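Week 8 – sampling, continued

Recap from last time. Population = everything you want to know about. Sample = the bit you can get your hands on. Most of the trouble lives in the gap between them.

Simple random sampling – every unit has the same chance of being picked. Needs a full list first (the sampling frame). Pichit Rojanasak's survey of Chantharasri had 351 households on the list, he drew 70 with random number tables. Fine. But the list was two years old, so new houses had no chance at all. That is frame error, and a bigger sample doesnt fix it.

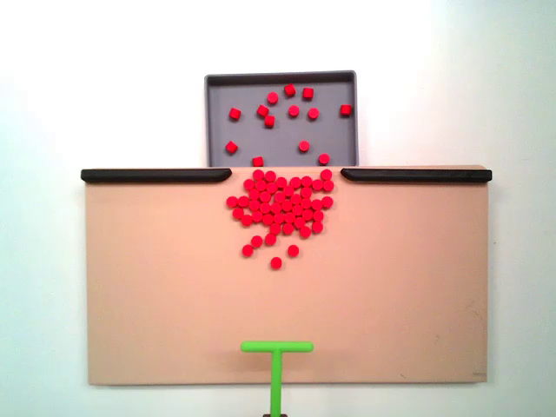
Stratified – split into groups first, then draw from each. Use when groups differ from each other but are fairly alike inside. Plostmont reading: old town and riverside sampled separately, weights in table 2. Check you can get the same weights by hand.

Cluster – pick whole groups, measure everyone in them. Cheaper, less travel. Standard error usually goes up, people forget this every year.

Systematic – every kth unit, random start. Watch for cycles in the list!! Market stall takings, every 7th day, you get nothing but Sundays.

Non-response: read Thepsuriya ch. 8, skip the apendix.

For the seminar – problems 1 to 5, show working. Bring a calculator.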